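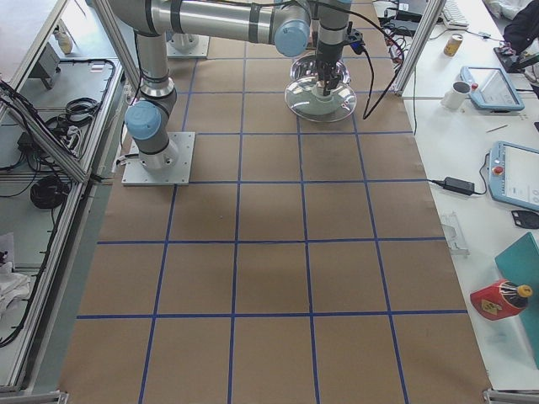

Our bench, two arms, one glass dish in the gripper.

What did you forget to budget for on a second robot workcell?

Posted by benchmonkey_tru, July 9, 2022

I run the small lab side of a kitchenware testing shop in Trujillo. We have two arms on one long table, and the work is handling: pick up a dish, put down a dish, lift a lid, put it back, and do it again until everybody has gone home. Management liked the results enough to ask me for a number for a second table. I was flattered for most of a morning.

The arms I can price. I have a quote from Gorance for the arms, controllers and pendants, and it is a large but honest number. Everything else I bought over two years, on three different cards, and one of those cards no longer exists. When I try to add it up from receipts I get $3,302 for "everything that isn't a robot," and I do not believe it for a second. I've been in this room. There is more than that just in things with cables on them.

So, for people who have built more than one of these:

What share of the total should I set aside for the stuff around the arms? Frame, plates, side table, power, spare fingers, cameras, the lot.

Is it worth buying a proper fixture table for the second one, or do I stay with what I have? Currently the surface gets covered in kraft paper and marked off in squares with blue painter's tape. It has worked. It also looks like a school project, and the second table will be where visitors can see it.

And do I need to budget for the things we handle? Until now I have been buying pots out of petty cash and hoping.

Budget is due at the end of July. I have been told it can't be revised afterward, which I take to mean it will be revised afterward by somebody else.

3 replies

plates_and_bolts

Take the quote for the arms and add half again. If you end up under, buy a better chair.

Keep the tape.

slowjog

The reply above is shorter than mine and probably correct, but you asked for detail and I have a long lunch.

Start by walking around the table you have with a notepad, and write down every object you would miss if somebody carried it off in the night. Forget the receipts. Receipts tell you what you remembered to buy on purpose. When I did this at our place the list of mounting hardware alone filled a page, and I had put it in the original plan as "misc." A base plate looks cheap until you need it flat, drilled to the right pattern and delivered before the arm is.

In your photo I'd start with the side table. The two pendants are sitting over there with a mug, a pen, a power brick and whatever else landed. Budget for a shelf or hooks for the pendants. Ours cost very little, and a pendant that goes off the edge of a table costs a great deal. Same with the lower shelf on the other side. Cable management is a line item. Write it as one and give it real money, or you will spend your first week with the new table looking for the other end of something black.

Rough list, in the order I regretted leaving them off:

Spare gripper fingers, 2 full sets per arm
Cable covers and strain relief
A second power strip, mounted
Extra extrusion and corner brackets (buy too many, you will use them)
Freight
An hour with an electrician
Paper and tape

I allow $400 a year for paper and tape and similar consumables. That sounds silly next to a robot arm, but it's the only line on my budget that has ever come in exactly right.
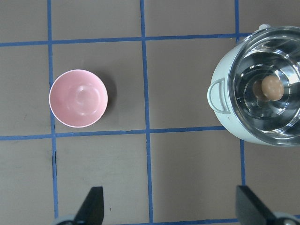
Cookware is the line people leave out, and it should have its own heading. Look at what a simple task uses up: a small bowl and a lidded pot, and you've already got two grips to plan for. The pink bowl inside its taped square offers the fingers nothing but a thin rim, while the pot beside it has a loop handle on its side and a knob on a steel lid shiny enough to shave in. Each of those shapes will want testing, and you will want duplicates of each. Buy 5 of anything you plan to run for more than a month. Makers change the knob on a lid without telling a soul, and then your old runs and your new runs are about different pots.

On the table surface: I priced a fixture table from Gornuvico and then sat down for a while. If you were machining parts I'd say yes. For bowls and pots you want a flat top you can re-mark when the task changes, and tape does that well. If visitors worry you, lay the tape with a straightedge and change the paper before they come. That's the whole upgrade.

lidlifter

Mostly agree with slowjog, though I would put cameras higher. We bought the arms first and the wrist cameras out of what was left, and there wasn't much left. A wrist view is where you find out what your lighting does to glass and steel, and lighting is another thing I didn't have a line for.
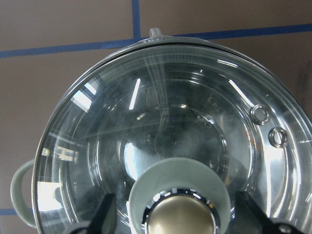 Glass lid from the wrist, fingers either side of the knob.

Look how many reflections are on that lid. There's a bright streak straight down the upper half and something like a window off to the left, and through all of it you are looking at the steel bottom of the pot. If your software needs to find the edge of a clear lid, set aside money for diffusers or blinds and a few days of somebody's time to fiddle with them. I'd price the time first. Ours went well over what the diffusers cost.

Two smaller points. Ask Gorance whether the pendant cables come in a longer length, and ask before you order. And if anybody offers you the Plestar bundle with table, frame and "starter accessories" included, get the accessories listed by name. Our bundle's starter accessories were a hex key and a mouse pad.

I still use the mouse pad.

benchmonkey_tru

Thanks, all three of you. I did the walk with the notepad and gave up on the first page when I got to adapters. Going with half again, plus a separate line for cookware, plus lighting. The tape stays. I've put it down as "modular surface marking system" and will report back if anyone asks.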